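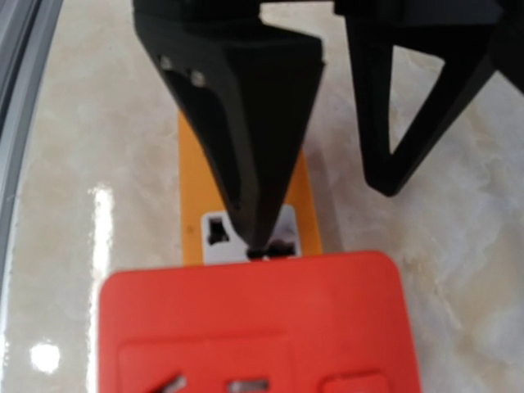 Two black gripper fingers, the left one reaching down to a socket opening.

Print this page
E-mail this page

Community Health, Unit 7: Reading a district outbreak report

These notes go with the reading on the Siltstead measles outbreak. Bring the report to the seminar, as we will work from its tables.

Siltstead recorded 124 confirmed cases between November and the end of the outbreak. Most were in children under ten. The first cases came from one primary school, and the next group from the Pemura estate, where vaccine uptake had been low for several years.

A confirmed case has a positive laboratory result. A probable case has the right symptoms and a known link to a confirmed one. The two are often added together in news reports, so check which figure you are being given before you compare places.
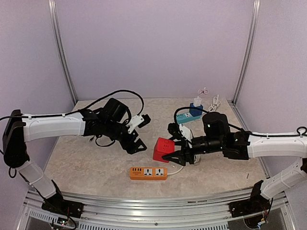
Dates need the same care. The report plots cases by the day the rash began. The weekly bulletin plotted them by the day the clinic sent in the form, which could be 3 or more days later. A fall in the last few bars of the bulletin chart may only mean that forms are still on their way.

Incubation is usually given as 10 days from exposure to first symptoms, and longer to the rash. Use this when you work backwards from a case to a likely place of contact -- but treat the answer as a range.

The Tidach clinic ran evening vaccination sessions until 7 p.m. Uptake rose during that period. The report says the sessions caused the rise, and you should ask what else changed. School letters went out in the same month.
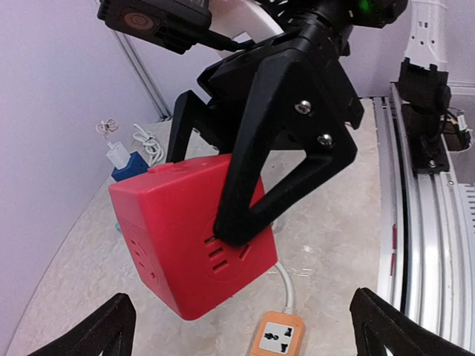 Red cube-shaped power socket held in a gripper.

For the seminar, write one paragraph on each of these:
- how the case definition affects the total
- why the two charts differ
- what you would need to know about the Pemura estate before calculating a rate

Related items
Unit 6: Rates, ratios and denominators
Unit 8: Contact tracing in schools
Swati household survey: blank forms
Reading list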